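October, getting on for four in the afternoon

Well, I finally got stuck into the small-stuff tidy I've been putting off since summer! The plan was simple enough – everything that lives loose on the wooden table goes in a basket, and each basket gets a color so even Ivar can't mix them up. Green is for whatever gets used every day, blue is for odds and ends.
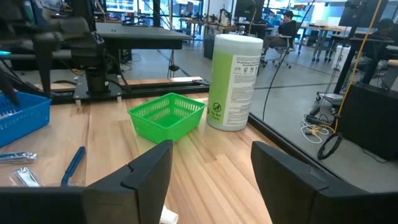 I do love those slotted plastic baskets. Randi wanted the deep lidded boxes from Stenis, but I know me, and if there's a lid I'll never open it again. The wipes stay out, no basket for them (they say Do Not Flush on the side, which Hatem read aloud to me twice in his news announcer voice). Little foil packets are still homeless. Blue, I suppose? I went back and forth on it for far too long and then had coffee instead.

Yellow is going to be for packaging, bags and so on, at least until Marit comes up with something better. 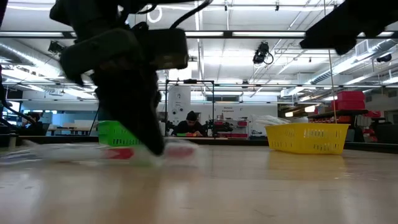
Green and yellow on the table, and a good bit still to sort.

My back is complaining now. Must ask Idun if she has any of those tie-on labels left – she bought a pack of 400 and can't possibly have used them all. Soup tonight, and early to bed.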